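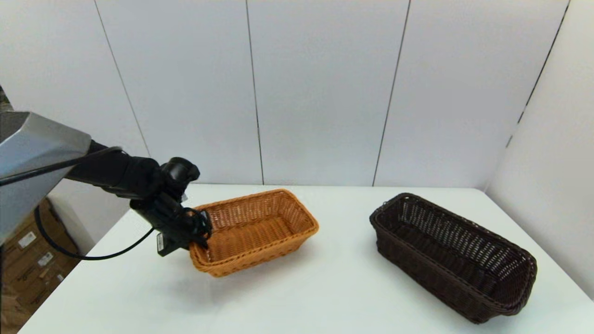 Handout 2, page 82

Rim grasps and the basket task

OK, so last time we got everybody through homing and the stop button, and a couple of you asked when we get to pick something up. It's now! These are my notes for the basket unit, cleaned up a little from what I scribbled on the board, so if something doesn't match what you copied down, go with this version.

The task sounds like nothing. There's a light basket and a dark basket on the white table, both empty, and your arm has to take the light one by the rim, move it a short way, and set it down again without bumping the dark one. I picked baskets on purpose (I know, I know, half of you wanted blocks). A block has nice flat sides and your gripper closes on it the same way every time. A woven rim is lumpy and it gives a bit when you squeeze, and the place you grab is way off to one side of the weight. So the far end wants to stay down while your end comes up, and you get a tilt. Some tilt is fine. If the far end drags across the table, you're lifting too fast or you grabbed too close to a corner.

Terms I'll be using all month:

Approach pose: where the gripper stops before it goes in. Put it above the rim with the fingers pointed down at it, and leave enough room that a small error in your basket position doesn't turn into a crash.

Rim grasp: one finger inside the wall, one outside, closing on the braid. Teams last year kept trying to pinch from the top and just slid off.

Clearance: the gap between whatever you're moving and whatever you're not. Check it for the whole path, please, and remember the gripper takes up space too. The Kamden planner only knows about the objects you've typed in, so if you forget the dark basket it will cheerfully plan right through it.

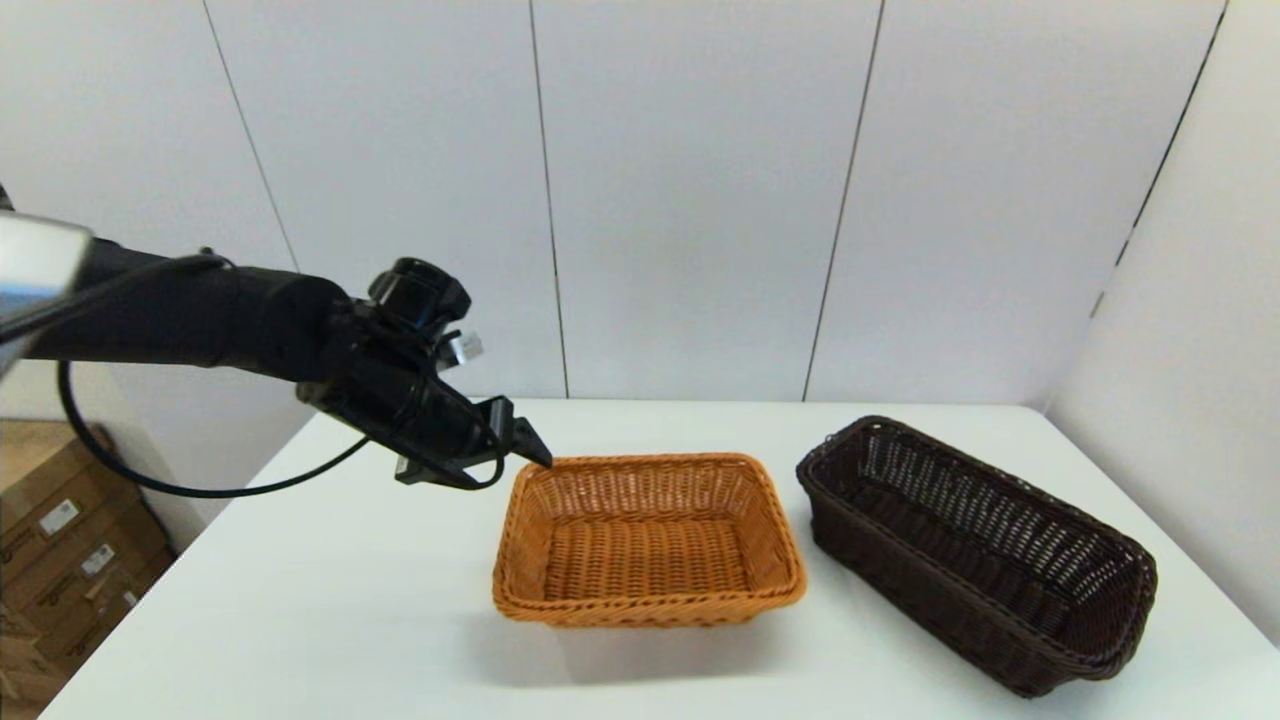 Why do we stop above the rim when we could go straight to the grasp?
Stopping gives you a chance to compare the planned position with where the basket really is, and to fix the height or the angle before the fingers touch anything.

Back to the cable for a second. It hangs in a loop under the arm and it needs that slack for the wrist to turn, so don't tape it up tight. Do watch it when you reach across the table. If the loop gets anywhere near a basket, back out the way you came in and try a different elbow position.

Your starter file is basket_start in the Tasteck folder. Grip force is set to 400 in there, in the controller's own units, and I'd leave it alone until you've had a clean lift. After that, go down in small steps and write down where it starts to slip. I love seeing those tables in the reports, even the messy ones!

For the lab report I want your approach pose, a sketch of the path from above, and about two paragraphs on what went wrong. Everybody has something for that last part. The Ernov simulator is fine for planning but its baskets are solid boxes, so don't hand me simulator numbers for slip.

Reading before we meet again: the Carrier notes on contact and friction, first half only. Skip the derivation if it's making you miserable, we'll do it together.

Last updated: March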